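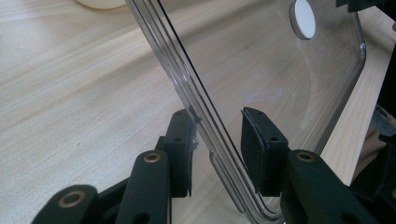 Ruxandra Munteanu

Dorottya Szabó wants me to hold the thing before she says a word about it. It has a trigger, two black pads at the business end and a lot of dark green linkage in between, and it weighs more than I would have guessed. I squeeze, the pads close, I feel like a kid with a litter picker.

"Everyone says litter picker," she says. "Go on, get it out of your system."

Szabó shares a workshop behind the old Albers paint store with a dozen or so other members. She calls the gripper the Breltilik, a name she refuses to explain, and has spent $600 of her own money on it so far. The idea is that a person uses it by hand to do household jobs, the movements get recorded, and an arm on a bench learns to do the same jobs alone. I have written about home robots long enough to have a drawer full of press kits for machines that were going to fold my laundry. I told her so.

"And did any of them fold it?"

None of them folded it.

"Well, this won't either," she says. "I'm doing lids."

By lids she means clear plastic panels with a rim, the kind of part that is easy for a hand and miserable for a machine. The plastic is transparent, so the wood grain of the table shows straight through it. The rim has ridges that throw back every light in the ceiling. The corners are rounded, which gives a flat pad less to hold on to. Szabó pinches the panel near a corner, one pad on either side, tips it up on the tabletop and brings it down again. She has recorded 183 of these lifts since August.

I asked how many were any good.

"Depends who's asking. If it's you, most of them." She thinks about it. "If it's Nele, fewer."

Nele Lindemann is at the next bench, rewiring a lamp, and doesn't look up. "A lot fewer," she says.

Lindemann's complaint, when I finally got her to put the screwdriver down, is that Szabó is too good at it. "She's got the colour of the plastic in her head, she knows what it weighs, she fixes a bad grab before it's a bad grab. Then she expects the arm to pick that up from watching. I'd want to see some clumsy ones in there."

Szabó has heard this before. "I have plenty of clumsy ones. I deleted them."

"That's what I'm saying," Lindemann says.

The pads are the part Szabó would rather talk about. They are on their fourth version. The first set was hard and let the plastic slide, the second marked it, and the third came off in her hand during a demonstration for the other members. The present ones are chunky, with a matte face and a bit of fuzz, and one is starting to fray at its lower edge. The pivots in the green links have brass-coloured rings in them. She bought those after the plain holes wore oval — "egg-shaped, you could hear it rattle" — and says they were the best money in the whole project.

How much does the arm do by itself, then? This is the question that tends to end these interviews.

"It picks the lid up," she says.

Every time?

"No."

Half the time?

She gets a notebook out from under the bench, which I respect. On her last proper trial she gave the arm 8 tries and it managed 4. Two of the misses, she says, were grabs at a reflection a centimetre or so from the real edge. In one it got the lid and wouldn't let go. The remaining one she has written down only as a swear word.

I said that for $600 I could pick up a lot of lids myself.

"Sure. You could bake your own bread, too, and people do, and you don't go around asking them what a loaf costs at the store."

It's a fair answer about hobbies. I'm less sure it's an answer about robots, because she also told me, over coffee from the workshop's terrible machine, that she thinks a neighbour of hers with bad arthritis might have something like this in the kitchen one day. When I pressed her on what "one day" meant she went back to the pads. I have heard "one day" from people with far larger budgets, and they didn't show me a notebook.

Mafalda Coelho, who looks after bookings for the space, was more blunt. She has no quarrel with the build but would like the bench back. "She signed up for evenings," Coelho said. "I come in at 9 a.m. and there's plastic on the table."

Szabó's next step is a second kind of lid, frosted this time, to find out whether the arm has learned anything about lids in general or only about the one. She expects it to do badly. Lindemann has offered to do the recording herself, left-handed, and I gather they are still arguing about that.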